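Tanzabend Gurandale: Häufige Fragen

Wann und wo findet der Abend statt?
Samstag, 3. September, in der Stadthalle Wolidbridge. Einlass ist ab 18 Uhr, die Show beginnt um 19.30 Uhr und endet gegen 22 Uhr. Es gibt eine Pause von 25 Minuten.

Wer tritt auf?
Hauptact ist Karthikeyan Poduval mit seinem Ensemble. Er tanzt einen eigenen Block von 40 Minuten und kommt zum Finale noch einmal auf die Bühne. Davor spielt die Band Cuadros live, die auch die Musik für das Finale geschrieben hat. Das Vorprogramm übernehmen Tanzgruppen aus der Region. Insgesamt stehen 12 Nummern auf dem Programm. Die genaue Reihenfolge wird erst am Abend selbst ausgehängt.

Singt Karthikeyan Poduval auch?
Nein. Er ist als Tänzer und Choreograf gebucht. In einigen Ankündigungen stand etwas anderes, das war ein Fehler und ist inzwischen korrigiert.

Ist das derselbe Auftritt wie im Frühjahr?
Nur zum Teil. Zwei Stücke kennt man von der Frühjahrstour, der Rest ist neu. Das Finale wird in Wolidbridge zum ersten Mal gezeigt.
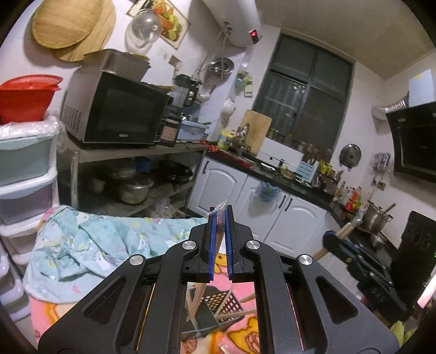
Was kosten die Karten?
Sitzplätze im Parkett kosten 92 Euro, Stehplätze 22 Euro, auf dem Rang gilt ein Einheitspreis von 58 Euro. Ermäßigungen gibt es nur für Stehplätze, und zwar für Schüler, Studierende und Auszubildende gegen Vorlage eines gültigen Ausweises am Einlass. Kinder unter sechs Jahren haben freien Eintritt, bekommen aber keinen eigenen Sitzplatz.

Wo bekomme ich Karten?
Online über Stekley und an der Tageskasse der Stadthalle, dienstags bis freitags von 11 bis 17 Uhr. An der Abendkasse gibt es nur noch Restkarten. Telefonische Reservierungen nehmen wir nicht an.

Wie viele Plätze hat die Halle?
Für diesen Abend sind 3.862 Plätze freigegeben, Steh- und Sitzplätze zusammen. Der hintere Teil des Rangs bleibt wegen der Lichttechnik geschlossen.

Meine Bestellung bei Stekley wurde bestätigt, aber es kam keine Karte. Was jetzt?
Bitte zuerst im Spam-Ordner nachsehen. Die Karten werden als PDF verschickt, in der Regel am nächsten Werktag. Wenn nach drei Werktagen nichts angekommen ist, lässt sich die Karte im Stekley-Kundenkonto unter „Meine Bestellungen“ herunterladen. Wer als Gast bestellt hat, braucht dafür die Bestellnummer und die E-Mail-Adresse.

Muss ich die Karte ausdrucken?
Nein, der Code auf dem Handy reicht. Der Bildschirm sollte nicht stark gesprungen sein, sonst kann der Scanner den Code manchmal nicht lesen.

Kann ich Karten zurückgeben oder umtauschen?
Eine Rückgabe ist ausgeschlossen, außer die Veranstaltung wird abgesagt. Karten sind nicht personalisiert und dürfen weitergegeben werden. Ein Umtausch von Stehplatz auf Sitzplatz ist gegen Aufpreis an der Tageskasse möglich, solange es freie Plätze gibt.

Was passiert bei einer Absage?
Der Kartenpreis wird erstattet, die Vorverkaufsgebühr nicht. Bei einer Verlegung behalten alle Karten ihre Gültigkeit. Als Ersatztermin ist ein Wochenende im November vorgemerkt. Sollte Karthikeyan Poduval kurzfristig ausfallen, tritt das Ensemble ohne ihn auf. In diesem Fall gilt die Veranstaltung nicht als abgesagt.

Wird der Abend übertragen?
Es gibt keinen Livestream. Zwei Nummern werden aufgezeichnet und später auf der Seite der Band Cuadros veröffentlicht. Einen festen Termin dafür gibt es noch nicht.
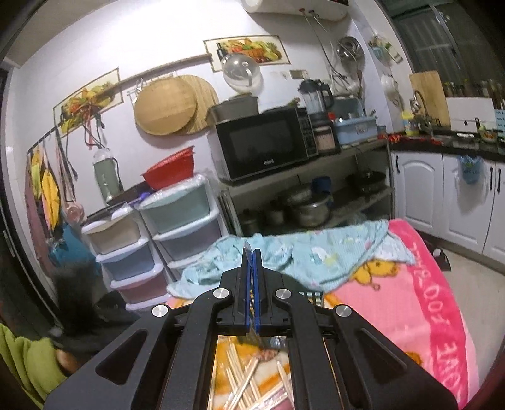
Rosa Plüschdecke mit Bärenmotiv, darauf helle Holzstäbchen

Darf ich fotografieren und filmen?
Mit dem Handy ja, ohne Blitz. Kameras mit Wechselobjektiv, Stative und Selfie-Sticks müssen an der Garderobe abgegeben werden. Während des Finales bitten die Künstler darum, die Handys ganz wegzustecken. Presseakkreditierungen laufen über das Büro der Stadthalle und müssen spätestens zehn Tage vorher beantragt sein.

Gibt es eine Autogrammstunde?
Ja, im Anschluss an die Show im Foyer, höchstens 45 Minuten. Pro Person wird ein Gegenstand signiert. Eine Anmeldung ist nicht nötig, der Einlass in die Schlange wird aber nach einer halben Stunde geschlossen.

Wird bei der Show etwas zum Mitmachen angeboten?
Vor Beginn, ab 18.30 Uhr, zeigt das Ensemble im Foyer eine kurze Schrittfolge aus dem ersten Stück. Wer möchte, kann mittanzen. Vorkenntnisse braucht man nicht, flache Schuhe sind sinnvoll.

Ist die Halle barrierefrei?
Der Haupteingang und das Parkett sind stufenlos erreichbar, der Rang nur über Treppen. Rollstuhlplätze liegen in Reihe 9 und können nur an der Tageskasse gebucht werden. Eine Begleitperson hat freien Eintritt, wenn im Ausweis das Merkzeichen B eingetragen ist. Eine Induktionsschleife gibt es in den Reihen 4 bis 10.

Werden Stroboskop oder Nebel eingesetzt?
Nebel ja, vor allem im zweiten Teil. Stroboskoplicht kommt in einer Nummer kurz nach der Pause vor. Wer darauf empfindlich reagiert, kann beim Personal am Saaleingang nachfragen und so lange im Foyer warten.

Darf ich Essen und Getränke mitbringen?
Eine Wasserflasche aus Kunststoff bis 0,5 Liter ist erlaubt, Glas und Dosen nicht. Im Foyer gibt es Getränke, Brezeln und eine warme Kleinigkeit. In den Saal darf kein Essen mitgenommen werden.

Wie groß darf meine Tasche sein?
Bis Format A4. Alles Größere muss an die Garderobe, die Gebühr beträgt 2 Euro pro Stück. Rucksäcke werden am Eingang kontrolliert.

Wie komme ich hin?
Die Buslinien 4 und 17 halten direkt vor der Stadthalle. Vom Bahnhof sind es zu Fuß 15 Minuten. Der Parkplatz hinter der Halle ist an diesem Abend für Busse und die Technik reserviert, bitte auf das Parkhaus am Markt ausweichen. Es schließt um 1 Uhr.

Gibt es eine Altersgrenze?
Nein. Jugendliche unter 16 Jahren brauchen allerdings die Begleitung eines Erwachsenen. Für kleine Kinder empfehlen wir Gehörschutz, er ist an der Garderobe gegen Pfand erhältlich.

Ich habe etwas in der Halle verloren.
Fundsachen werden vier Wochen lang an der Tageskasse aufbewahrt und danach an das städtische Fundbüro gegeben.

Meine Frage ist nicht dabei.
Bitte das Kontaktformular der Stadthalle nutzen und als Betreff „Gurandale“ angeben. Fragen zu Zahlung und Versand beantwortet nur der Kundendienst von Stekley.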